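Nirnex Window Cleaning Kit: A Season With It

I wash my own windows, inside and out, twice a year, and for most of my adult life I've done it badly. Newspaper, vinegar, paper towels, that blue spray that leaves rainbows when the sun gets low. So when I say I had a good time washing windows this October, please understand how strange that sentence feels to type.

The kit is the Nirnex long-handle set. You get a squeegee with two spare rubber blades, a microfiber sleeve on a T-bar, a scraper, a little bottle of concentrate and a pole that extends to 77 inches. It all packs into a canvas roll with ties, which I thought was silly until I had to carry the whole lot up a ladder. I bought mine at the hardware store in Dimcombe after comparing it with the Sandhu kit, the one everybody seems to recommend. The Sandhu has a nicer handle, I'll give it that. But the blade on the Nirnex snaps in and out without a screwdriver, and I lose screwdrivers. 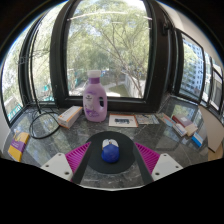 Big panes are where this thing shines. On a small window any old rag will do, but once you get up to a proper picture window you need one long pull with the same pressure all the way across, and the Nirnex blade is soft enough to forgive a shaky wrist. The hard part for me has always been the bottom inch, where the water runs down and pools on whatever is underneath. With three large windows side by side and a marble countertop running along the base of them, you really want to lay a folded towel right up against the glass before you start. I use an old bath towel, the thicker the better. Then wet, pull, wipe the blade, overlap by an inch or so, pull again. It's a lovely rhythm once you get it!

A word about the concentrate. The label says a capful per gallon, and that is plenty. My first time out I used three (I know, I know) and spent the afternoon chasing suds. With the right amount the blade glides and makes that tiny squeak at the end of the stroke, and the glass dries clear. The bottle is still more than half full after doing the entire house and my sister's sunroom.

The sleeve washes well. Mine has been through the machine a bunch of times and hasn't gone bald. No fabric softener, though, it ruins the pickup.
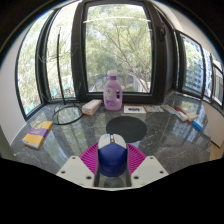

The pole is the one part I'm lukewarm about. Fully extended it bends more than I'd like, and the twist lock slips if your hands are soapy. For upstairs windows I ended up wrapping the joint with a strip of bicycle tape, and that fixed it. I've heard the Stultemska poles fit the same head and are stiffer, but I haven't tried one yet. If you only have a single-story house you may never pull it out past halfway anyway.

The scraper surprised me. I had paint flecks on the bathroom window from two owners ago, and they came off in minutes with plenty of soapy water and a low angle. Please wet the glass first, and don't use it on anything tempered unless you've checked with whoever made it.

I paid 30 dollars and I'd pay it again tomorrow. My windows look fantastic, my kitchen is brighter in the mornings, and I've started eyeing the neighbors' storm doors. If they'd sell a better pole I'd have nothing left to complain about. I'm doing the garage next.

232 shares | 5 comments

Comments

glasshalfclean
Bought this in the spring and love it. Agree about the pole, mine slips too. Trying the tape trick!

porchlight668
Does the T-bar fit other sleeves? I have a drawer full of them.

mudroom_mom
I use plain dish soap in mine and it works fine. Two drops in a bucket.

tallandtired
Still on team Sandhu over here, but that snap-in blade does sound nice.

porchlight668
Answering my own question, yes, the 14 inch ones fit with a little tugging.

Contact | Copyright, all rights reserved | Back to top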